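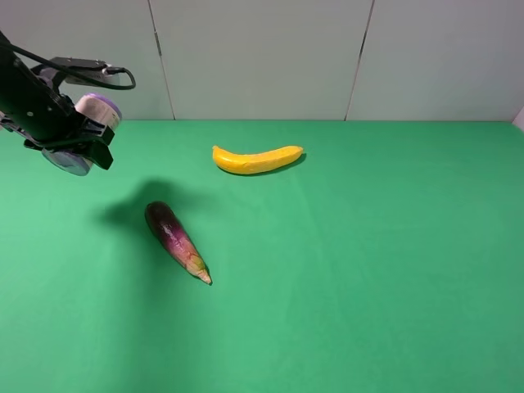
Sabine Ackermann says she'd skip the checklist for anything this small, the arm can't hurt anyone. Fair point on the force. But good practice is mostly about episodes you can trust later, so here's how we do pick runs at Plivby.

Before you start

Read the Teuber sheet, rev 2. Sleeves up, lanyard off. E-stop where your free hand already is – reach for it once with your eyes shut. Speed cap at 20 percent for any new operator, no exeptions.

Clear the cloth of everything the task doesn't name. Check cable slack at full reach, both sides.
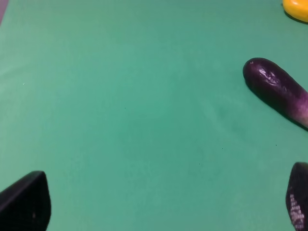
Then home the arm and open the fingers all the way. Wait for the log to show open before you move. Approach from above, stop, then close. Don't chase an object that rolls – end the episode, mark it failed, reset.

Failed runs stay in. The September set from Orkcombe was 1,086 episodes and 184 of them were fails, all kept, all labeled. Thats the rule. Delete the bad ones and your success rate is fiction.

Hands stay out until the drive light is off. Pausing in Flukport is not a stop, it just holds position with the motors live.

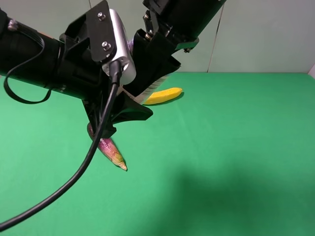 Do I need to redo the checks after a lunch break?
Only the e-stop and the cable slack, plus the full list if someone else used the cell. Write your initals and the time either way.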